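Visit report: Willier gripper lab, March 26, 2022

Purpose of the visit was to compare the two hand-held grippers Willier offers for recording manipulation work, the Vitier and the older Marnia. Shiyu Qiu hosted. Deming Jia ran the recording software and answered most of the questions on timing.

We spent the morning on fingers. The Vitier ships with flat, block-shaped fingers that screw on from the top and can be swapped in the field. Qiu's view is that flat faces are adequate for cups and boxes and poor for anything thin. We tried them on a tumbler and a wire rack. The view from the tool is wide enough to keep both fingers and the target visible on approach, but near objects take up a lot of it.
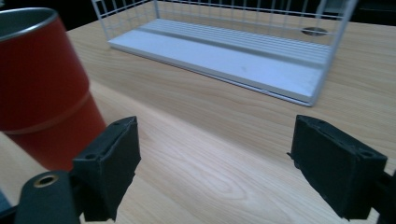 Tool camera view. Both fingers with the tumbler at left and the wire basket behind.

Closing force is set by the operator's hand through a trigger, with no motor. A full day of this is tiring, and Jia limits operators to two hours per session. The Marnia has a lighter trigger but more play at the fingertips, which we could feel when lifting the tumbler by its rim.

Weight is the main complaint on our side. The Vitier is 634 grams without its cable. Wrist fatigue showed up sooner than finger fatigue for both of our people. Qiu said a lighter housing is planned for September.

The table work is done seated, one gripper per hand. Cables run back along the wrists and did not catch during our trials, although reaching across the body pulled on the connector - a strain relief would help.

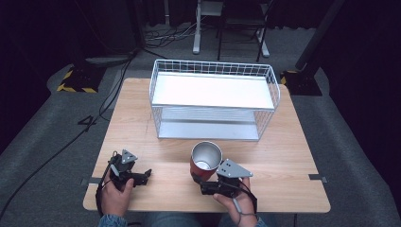

Two-handed work at the table, red cup held in the right gripper in front of the rack.

Jia showed the log for the current set, which stood at 3,140 recordings. Sync between the tool cameras and the head view is checked at the start of each session with a light pulse. We saw 3 restarts of the controller software, all on the Marnia. The Gu controller, which we had hoped to test, was out for repair.

Open points: price of spare fingers, cable length options, and whether the Vitier mount accepts our own camera. Qiu will send drawings.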